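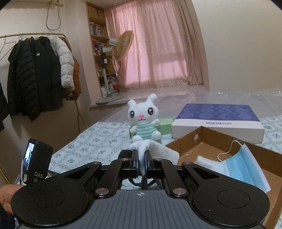

25/06/2023

Slept badly and got up before seven. Toast, two cups of tea, then straight on with the bedroom. I have been putting it off since February, when I moved the last of my things over from Prelham and told myself I would sort them within the week.

Spent most of the morning on small stuff. White cloths in the cardboard box, toys and games kept apart. The rabbit in the striped shirt is staying with me. I did think about giving it away, but it has been through three flats and I am used to it. The flat box with the purple lid can go to Anselmo, whose girls are the right age for it. Must check first that nothing is missing.

The green box I have not decided on. It would do for letters, or for the chargers that are at present in a carrier bag on the door handle.

Anselmo Sotelo rang at eleven. He has found a chest of drawers in Dramlow, second-hand, 65 pounds, and the man will hold it until Friday. It is 36 inches wide. I measured the gap by the window and it will fit if I move the lamp. Said yes. He can bring it in the van and take the purple-lidded box home with him.

Cheese sandwich for lunch. Rain from two o'clock, so the washing came back in and is hanging over the bath.

Did the wardrobe floor after that. Found the spare key to the old flat, a library card and one brown glove. The key will have to be posted back.

Early supper, soup. Changed the bed and put the hoover round. Still to do: the shelf over the radiator and the bag of winter coats. Work at eight tomorrow.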